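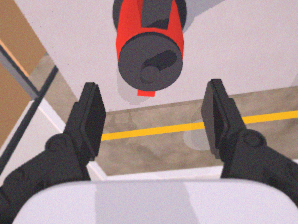
Eleri Mathias
Wouldn't start collecting until you fix where the episodes begin. If the start pose is always the same you get a policy that knows one reach and nothing else. Ask me how I know.

hondcombe_dev
start pose is jittered already. joint noise plus the base height moves a bit. what ISN'T jittered is the object yaw, thats what I was asking before the thread wandered off. red canister, upright on the mat, teleop with a 3D mouse, wrist cam + one room cam. 218 demos so far, want 700 before I train anything serious

Eleri Mathias
Then I'd stop at 218 and train something unserious tonight. You learn more from one bad policy than from another week of mouse driving.

zoninberg
disagree w/ Eleri. small run will fail, you won't know if it's data or a bug, and you burn two days staring at loss curves. collect first

Eleri Mathias
Two days? Overfit it on 6 episodes. If it can't replay those it's a bug. Takes a coffee.

zoninberg
ok for the overfit check fine. but people do the overfit check and then decide they're qualified to skip the rest

hondcombe_dev
ran the overfit thing at lunch. replays fine except the fingers close early on one of them. went back and looked at that demo and yep, I'd closed early in the demo, opened again, closed again. so it learned my flinch. great

which gets me to the real question. keep or toss demos with a fumble in them? Huệ Đào on the other board says keep everything that ends in success, recoveries are worth more than clean ones

Võ_armchair
Keep. A clean set never shows it what to do when it's off by a centimeter.

Eleri Mathias
Keep recoveries, toss flinches. Not the same. A recovery is you were off, you saw it, you fixed it. A flinch is your finger slipped on the button and the camera had no way of telling why. Model can't learn a reason that isn't in the observation.

Võ_armchair
And who's going to sort 700 episodes into flinch and recovery

Eleri Mathias
The person who drove them, right after driving, with one keypress. We had k / f / x. Keep, fumble, delete. Added maybe a second per episode. Doing it afterwards is misery, agreed.

hondcombe_dev
adding the keypress now. will go back thru the old ones too, ugh

setup question while I'm here. room camera is way back, gets the whole arm and the shelving and the wall clock and all that. the target ends up pretty small once its downsampled. was thinking of moving it closer
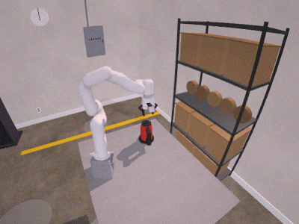
and then cropping to just the mat, but a crop means if I ever move the pedestal I redo the lot. current plan is store full res, crop in the dataloader, decide later. disk is cheap ish. anyone see a problem with that

zoninberg
no problem, do exactly that. never throw away pixels at record time. I recorded at 90 px square once bc the paper did and could not reuse a single episode

Võ_armchair
Is the room cam even doing anything for you? For an upright object on a flat surface I'd bet wrist alone gets you there.

hondcombe_dev
wrist alone loses it when the arm starts off pointed at the wall. thats most of the jittered starts tbh

Võ_armchair
Fair. Train both and post it then.

Eleri Mathias
Separate thing. You said yaw isn't randomized. Do that before one more demo. Yours has a strip down the side, so it isn't symmetric to the camera even if the grasp doesn't care. If the strip is always in one spot the net may well lock on to it.

hondcombe_dev
was going to leave yaw for the second batch

Eleri Mathias
Then batch one is a strip detector.

zoninberg
little harsh. mixing batches works ok if the second is big enough. but yeah why would you wait, its one line in the reset

hondcombe_dev
it's one line and I broke it. quaternion order. canister spawned on its side, rolled, sim happily kept recording. I grabbed it anyway, kinda fun. those are in their own folder, not counting toward the total

Võ_armchair
Don't delete that folder!! Tipped ones are going to happen at test time the first time a finger clips the top.

Eleri Mathias
Only if "pick it up from lying down" is part of the task. Is it? Write the success check first. I'd have it fail the episode on a tip for now and keep the scope small.

hondcombe_dev
success check atm is object above a height for a second. says nothing about orientation. hm. so some of my 218 could be sideways lifts and counted as good

zoninberg
replay the saved states thru a new check, no need to redrive anything. you ARE saving sim state not just images right

hondcombe_dev
saving state yes. Plinden exporter does it by defualt thank god

running the recheck now, will post the number when its done. yaw fix going in same time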